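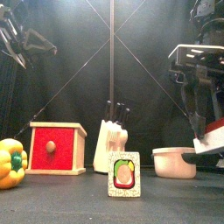
Walkthrough checklist, two-arm sorting table, Toteo packing room
Date: 2021-06-27

Please go down the list at the start of your shift and write your comments in plain words. If something bothered you, even a little, put it down, and we will sort out later whether it matters. The last list from April came back with nothing but check marks, and I would so much rather read your grumbles!

## Before the arms are switched on

- [x] Stop button reached from both sides of the table. *Comment: fine from the front, a stretch from the back for our shorter colleagues. Moving it is on the Rirska service order.*
- [x] Floor clear for 2 steps all the way round.
- [ ] Cables tied up and away from the joints. *Comment: please look at these with the arms parked, and look again after lunch. I would like fresh ties before I check this one off.*
- [x] Speed setting at 55 percent while anyone is learning the job.

## While the arms are working

- [x] Hands stay off the tabletop. *Comment: this is the hardest habit for those of us who packed by hand for years — you see a thing leaning and you want to straighten it. Pause first, then straighten.*
- [x] Mixed kitchen goods laid out with room for the fingers to get in. *Comment: the knife block goes on with its handles up, and the person who sets the table looks it over before anyone presses start.*
- [ ] Fingertips checked for wear. *Comment: the near gripper has a rough edge at its tip. Somebody from Oosthuizen should take a look, and until then please keep the glazed pieces for the hand bench.*
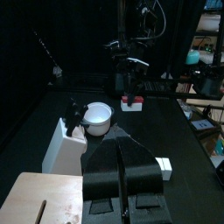
## For the people on shift

- [x] Everyone gets a turn at the screen and a turn at the hand bench. *Comment: we used to lift almost 400 pieces each in a shift and now it is nearer 200, and my own shoulders are grateful. Several of you wrote that watching is tiring in its own way, though, so we swap places more often now.*
- [x] Break times kept as they were before the arms came.
- [ ] Vomitz training booked for the evening crew. *Comment: still waiting for dates. The evening crew should not have to learn this from the day crew's notes, kind as those notes are.*

Leave the finished sheet in the tray by the door and keep the open items on the board until they are signed.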